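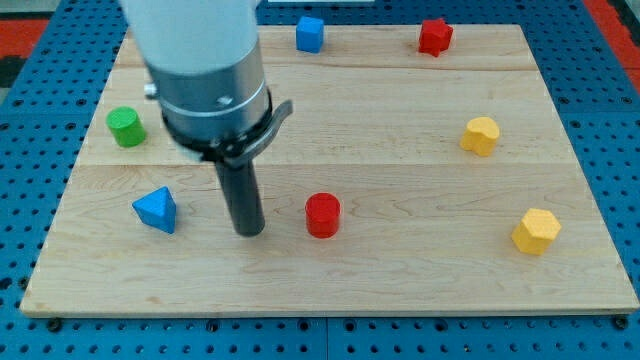

Fig. 1. Colored blocks on the board, arm overhead.

# Pricing a refill pack: Daltard vs. Prollgate

Marketing project, final report (group 3)

## What we were asked

Daltard sells dish soap tablets in a tin. Prollgate came in with a cheaper pouch and took shelf space at Jirnov, the grocery chain near campus. Our question: should Daltard launch its own refill pouch, and at what price?

## What we did

- Survey, 38 replies, mostly students. Not a great sample, we know.
- Shelf visits at 2 Jirnov stores, morning and evening.
- Price test on paper, 3 price points, same pouch drawing each time.

Wanted to do a real in-store test. Ran out of time, store manager never answered the second email.

## Results

Most people who already own the tin would buy a refill if it cost less than the full product. Sounds obvious but the size of the gap mattered a lot. At 25 percent off the tin price, interest was strong. At the smallest discount people just said they'd get the tin again. The deepest discount didn't add many buyers and some wrote that it made them wonder about the quailty.

Non-owners were different. They compared only with Prollgate and mostly didn't care about the tin. A few had never heard of Daltard at all.

Shelf placement: Prollgate at eye level in both stores, Daltard one shelf down. In the evening the Prollgate row had gaps. Could be sales, could be slow restocking, can't tell from what we have.

## Recommendation

Launch the pouch at 25 percent under the tin. Sell it to current owners first, with a coupon inside the tin lid. Don't chase Prollgate on price, at least in the first year. Ask Jirnov to put the pouch next to the tin and not in the refill section.

## Problems

Survey question on household size was worded badly so we droped it. Cost numbers come from the Ogundipe case packet, which is older than the Prollgate launch, so margins are a guess. The chart of price vs. interest goes in the appendix, still needs axis labels.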